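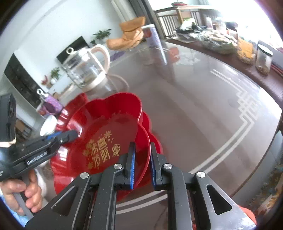
Two weeks with handheld grippers, and I still want my table back

Posted by Dénes Somogyi in February | 7 comments | 12 shares

I should say up front that I came into this expecting to be annoyed. Irfan Kusuma has been telling me since last year that handheld grippers are the way to collect manipulation data, that you skip the arm, skip the teleop rig, skip the safety cage, and just do the chore yourself with a pair of jaws in your hands. Irfan also told me the Balell controller would change my life, and that one is in a drawer.

So we set up at a dining table in a normal living room, kettle and snacks and all, and for two weeks I picked things up with pincers and wrote down what bothered me. The comparison was the handhelds against the Dovberg arm, which we drive with a leader arm and which I know far too well.

Plates first, because plates are where most two-finger grippers embarrass themselves. I used the red New Year plates with the wavy edge, one stacked on another, and the task was to lift the top one with two hands and set it down beside the stack. A flat rim is easy. A scalloped one gives you a different bite depending on whether you land on a petal or in the dip between two of them, and with parallel jaws you feel that right away. Land in the dip and the plate sits square. Land on the curve and it wants to swing.

The blue pads on the fingers are good. I'll give them that without a fight. On the Dovberg we run the stock fingers and they skate on anything glossy, and I have been gluing bits of rubber to them like it's a school project.

What I logged: 207 attempts with the handhelds, 187 of them clean, meaning the top plate came up alone and went down flat. The Dovberg got 200 attempts and I am not going to print the number, partly out of loyalty and partly because Mariann Szabó did half the driving and was still learning. It was worse. It was also much slower, and by the end of an afternoon on the leader arm my shoulder hurts in a place I didn't know about before this job.

Now the part where I get difficult.

Clean for whom? When I hold the gripper, I am the controller. I feel the plate start to tip through the handle and I fix it before I've had a thought about it. None of that feeling ends up in the recording. What gets saved is the camera view and how wide the jaws were and where the thing was in space, and a policy trained on that has to guess at the rest. The Dovberg data is ugly, but it is ugly in the way the Dovberg will be ugly when it runs by itself. I trust it a bit more for that reason, even though it makes a terrible demo.

Touran Abbasi disagrees with me and she's probably read more than I have. Her view is that you make up for it with volume, and she points at the 1,698 clips already sitting on our drive from one living room and two tired people. Fair enough. We would have needed months on the arm. But volume of what? I went through a batch at random and in a lot of them I'm doing the same lazy wrist roll at the end, every time, like a tic. If a robot learns anything from me it will be that.

Then there's reflection. A glass tabletop is a miserable surface for tracking. Position drifted on me several times near the window side when the daylight was strong, and pulling the curtain helped a little. I tried the Prorkden camera on a stand as a second view and it mostly gave me a second opinion on the glare. The arm doesn't care, it knows where its own joints are.

Weight is fine for an hour. After that I started resting my wrists on the edge of the table between takes, and you can see it in the data if you know to look.

Would I buy a pair? Ask me once something trained on these clips has lifted a plate with no person attached. Katalin Fodor has a run going now on the Major, the small one with the bad fan, and she says the early curves look good – she said that about the towel folding too. Until then I'm keeping the Dovberg plugged in, and I've ordered a sheet of that blue rubber, or the closest thing I could find to it.

7 comments | Share this post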